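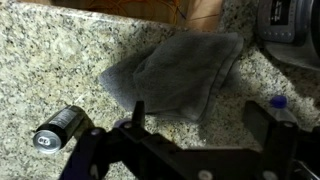
Category: Manipulation > Methods & Results

Search this forum Go

Wrist view vs room view for cluttered counters

granite_gus
Friday night and I'm still grinning. We ran the Derese method on the kitchen counter, 334 episodes, with the policy seeing only the wrist view. Grey towel folded on speckled stone, black can lying on its side, blue-capped bottle mostly hidden behind a finger. I thought the can would sink us (glossy, and the arm of the gripper hides the far end) but grasp success went up by 49 points over our old Drurnwood baseline!

pelt_and_pulley
Lovely result, but I don't buy the "wrist only" bit. With a finger covering most of a bottle, how does it know where the base is? Iltberg tried the same and needed a second view.

granite_gus
It keeps a short memory of earlier views, 3 of them, so a bottle seen on the way in still counts once a finger covers it. Second view for you anyway, with the two labelled bottles and the little yellow and white carton behind the gripper:
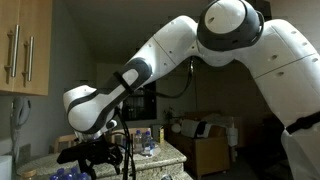 Re: Wrist view vs room view for cluttered counters

pelt_and_pulley
Ooh, that helps. Still, the forearm takes up loads of that view, so I'd move it before comparing the two fairly.

sonimside_sal
Disagree, leave it! A blocked view is what you get in a real kitchen. We used 800 episodes at Sonimside and the awkward angle taught it plenty. Did you try the towel flat as well as folded?

granite_gus
Only folded so far. Flat is next, and I'll post the failures too.

Last updated: January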